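How to sort out the garage shelf when everything on it is small

Every garage has one shelf where things go to be forgotten. Mine held a biscuit tin of fuses, three kinds of picture hook and a great many bits that had fallen off other bits. I put it straight last September, starting at 11 in the morning with a flask of tea and a poor attitude. The method is my neighbour Phyllis Horrocks's, and she has been right about drains too.

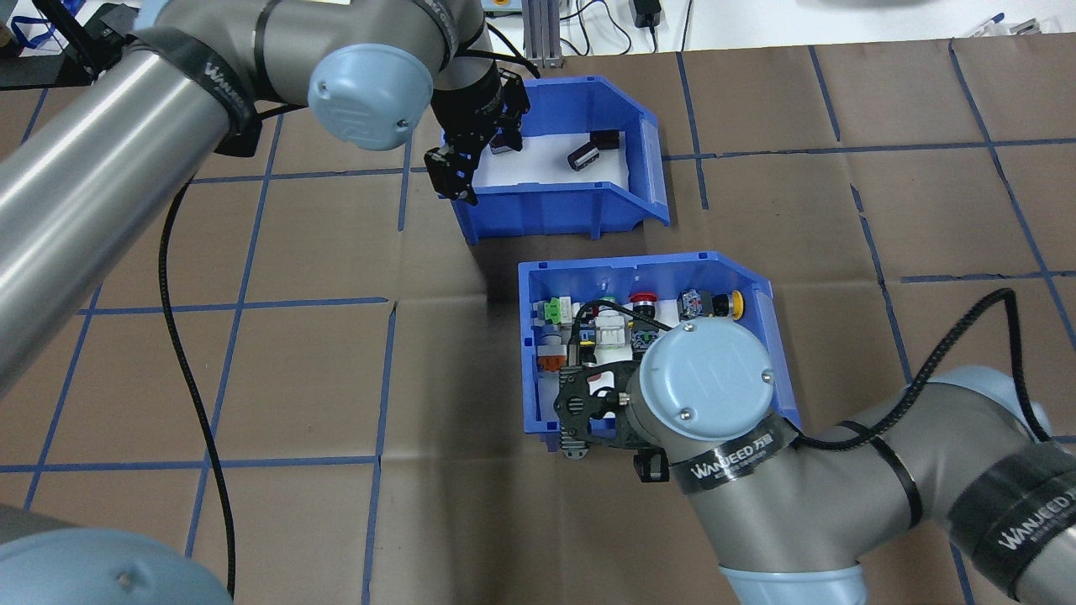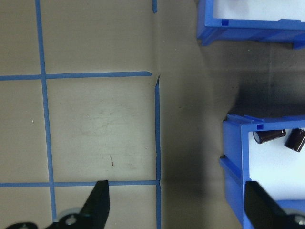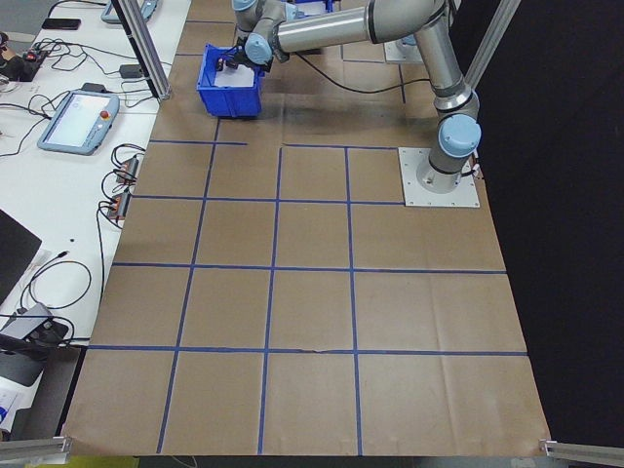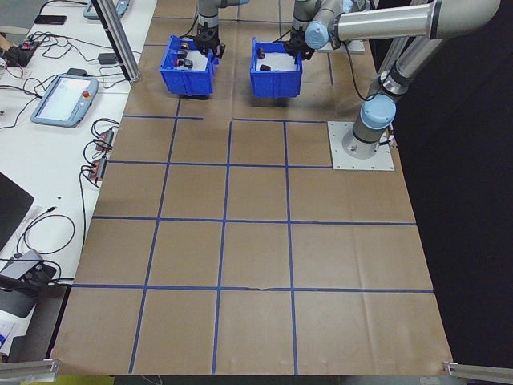

Blue tape marks out the squares in all four.
Photos: Eliseo Hinojosa

What you need

A table you can do without until bedtime
A roll of tape that peels off again
Shallow open bins, more than you think
A marker pen
A bag for rubbish, placed where you can't ignore it

Step 1. Mark out the table
Divide the top into squares with tape. A hand's length across is fine. You will want to measure them. Don't, or you'll spend the morning hunting for the tape measure, and it's on the shelf.

Step 2. Tip it all out
All of it, including the tin you already know is just washers. Phyllis reckons her late husband left her 3,000 screws, and that she found a use for 2 of them.

Step 3. One square, one kind
Put things together by what you'd be doing when you went looking for them. Curtain hooks go with curtain rings, however different they look. Sorting by size is very pretty and you will never find anything again.

Keep one square for mysteries. When it overflows, be stern. A plastic peg from a wardrobe you gave away in Ventura has no future with you.

Step 4. Bin it up
Each square gets a bin. Open fronts beat lids, as a lid means you'll leave the thing on top and call it put away. I used some old Ovico trays and the glue smell has nearly gone.

Step 5. Label like a stranger
Write what a guest would call it. "Misc" is banned in this house. So is "Useful", which I found on a box holding a single castor.

Step 6. Put back what you use most at chest height
Heavy bins low, light ones high, Christmas fuses wherever you like as you'll buy new ones anyway.

Peel the tape off the same evening. I left mine down for a fortnight and it took a strip of varnish with it, so the table now lives under a cloth.

If you end up with a bin of good spares, the Jomilgate repair shed takes them on the first weekend of the month. They don't want keys. I asked.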